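**Likness LT-80 Apprentice Bench Trainer**

The LT-80 is a bench-mounted training rig for the first stage of a structured trade or technical apprenticeship. It is built for employers and defence training wings that need to teach measurement, fastening and fault-finding before an apprentice is placed under a senior technician on live equipment.

## Intended use

The unit supports a block of 80 supervised hours. Work is divided into 13 modules, each with a task sheet, a marking sheet and a sign-off line for the supervisor. Modules one to four cover hand tools and torque. Modules five to nine cover low-voltage wiring and continuity testing. The remainder are fault modules, in which the supervisor sets a defect from the locked rear panel and the apprentice has to isolate it, record it and restore the circuit.

The LT-80 does not replace on-the-job hours. Programs normally run it between the end of classroom instruction and the first workshop placement.

## Construction

- Frame: powder-coated steel, bolted, four levelling feet
- Work panel: aluminium, removable, reversible
- Supply: 24 V DC from an external adaptor (included)
- Fault switches: rear panel, keyed
- Rated fastener cycles: 3,000 per insert before replacement

Threaded inserts are stainless steel and can be changed with a standard hex key. Panels from the earlier Malý frame will fit if the adaptor strip is ordered separately.
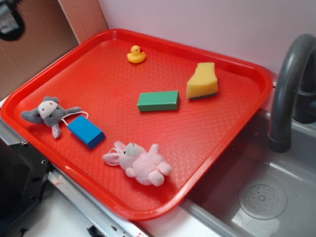 *Page last changed: 14 Feb 2024*

## Records and sign-off

Each apprentice is issued a bound logbook with numbered pages. Entries are made in ink and initialled by the supervisor on the day the task is completed. The logbook stays with the apprentice when they change units or employers, and the training office keeps the duplicate sheets.

Marking uses three grades: not yet competent, competent with supervision, competent. A module may be repeated without limit. The fault modules should be repeated with a different defect each time; the supervisor's guide lists the available combinations and an expected time for each.

The marking sheets were revised in January by Yulan Hao and Tuva Midtbø. The torque module now asks for the reading and the tool's calibration date on the same line. Older sheets remain valid for apprentices who have already started.

## Supervisor preparation

A supervisor needs one day with the rig before taking a group. The preparation course is held at our Stanonham workshop or on the customer's premises, with a limit of six supervisors per session. Godelieve Stevens handles bookings. Ex-service instructors with a current workplace assessor qualification may skip the assessment portion of the day — the rig familiarisation is still required.

The recommended ratio is one supervisor to four apprentices, two per rig.

## Maintenance

Inspect leads and terminals before each group. Replace any lead with damaged insulation; do not tape it. Check the keyed switches every 500 operating hours and keep the second key away from the training area. The panel can be wiped down with a damp cloth once the supply is disconnected. Solvents will lift the printed terminal numbers.

## Ordering

| Code | Item |
|---|---|
| LT-80 | Rig, adaptor, leads, supervisor's guide |
| LT-80-P | Spare work panel |
| LT-80-S | Adaptor strip for Malý panels |
| LT-80-L | Apprentice logbook |

The rig is sold through Clesow and direct from Likness. Training organisations ordering four or more units should ask for a written quote, addressed to Yiran Xia. Freight is charged at cost. Spare inserts are sold in bags of ten and are normally held in stock.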